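Search this site Enter keywords Go

The Open Day and the Empty Bin

I have now been to 11 robot open days, and I would like to speak up for the dull ones. The one Condov held in August was very dull, and I have thought about it more than the rest put together.

The exciting kind has a stage. A robot waves, the crowd waves back, and everybody goes home with a tote bag. At Condov there was no stage. Radka Matić met us at the door, handed out visitor badges and led us to a steel ledge with blue bins under it and a strip of rollers running between two of them. I stood in front of it for a while, waiting for it to become the future.
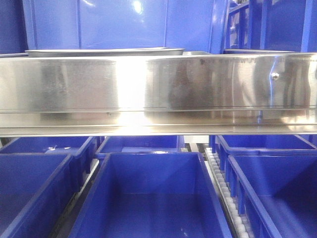

What We Were Asked to Admire

The job was picking: take a thing from here, put it over there, do it again. Krum Grgić, who ran the tour, told us his team had spent 61 days on the business of lowering a hand between bins without knocking into them. A man beside me asked if his nephew could do it. Krum said yes, easily, and asked how long the nephew would stay.

I liked that answer, though it dodges something. The sales talk around these machines is all 365 days a year and no lunch breaks. What I saw was a workroom with cables over a desk and a fellow in a hoodie looking at his phone, and I trusted it more for that. Work looks like this nearly everywhere.

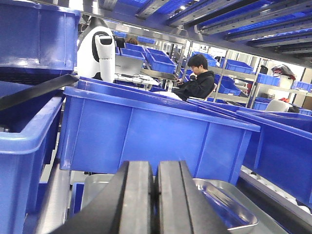 Gripper and bins at Condov, with a white robot farther back.

My complaint is with the rest of the trade. If a company wants us to believe its robots belong in a warehouse, it should show us the slow parts and let us get bored. Zdenka Radonjić, who came along with me, lasted eight minutes before asking about coffee. She also asked the best question of the day, which was who fills the bins. Krum said that people do, for now, and showed us where the coffee was.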